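The second life of small motors

Most broken household gadgets are thrown away whole. A hand fan or an electric toothbrush stops working, and the lot goes in the bin, even when only one part has failed. In Sturkura, a repair shop called Mustano has spent six years trying to change that habit in its own small corner of the town.

The shop takes in dead appliances at the counter and strips them for parts. Anything that can be tested is tested, labelled and put on a shelf. Last year 3977 parts went back out of the door, most of them sold to people mending things at home. Switches are the best sellers, followed by small motors and battery holders.

Prices are low. A used switch costs less than a bus fare, and a bag of mixed screws costs less still. The shop makes more of its money from repairs, with kettles and radios bringing in steady work all year and heaters arriving in a rush every October.

Sorting takes up much of the day. Parts that look alike may run on different voltages, and old labels rub off. Titidik, a parts dealer across the river, keeps 19 categories for motors alone. Mustano gets by with four, and staff check the voltage again at the till.

Not everything can be saved. Glued casings are the main complaint, as they often crack when opened. Swollen batteries go straight to the council collection point on Sastry Road, and customers are asked not to post them.

The shop also runs a repair bench on the first floor. Visitors can use the tools for an hour at no charge, and must book ahead in winter.

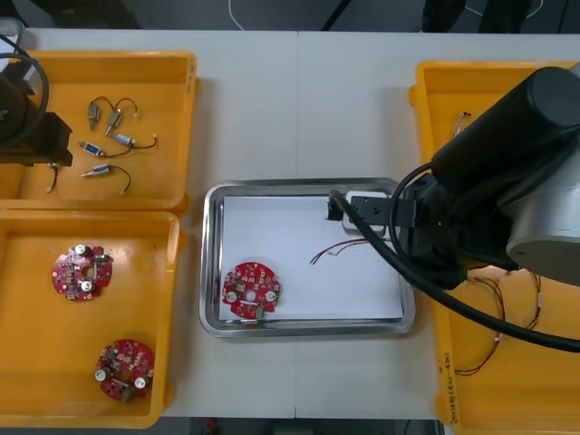
Small components with their wires attached, in a shallow yellow bin on a white work table.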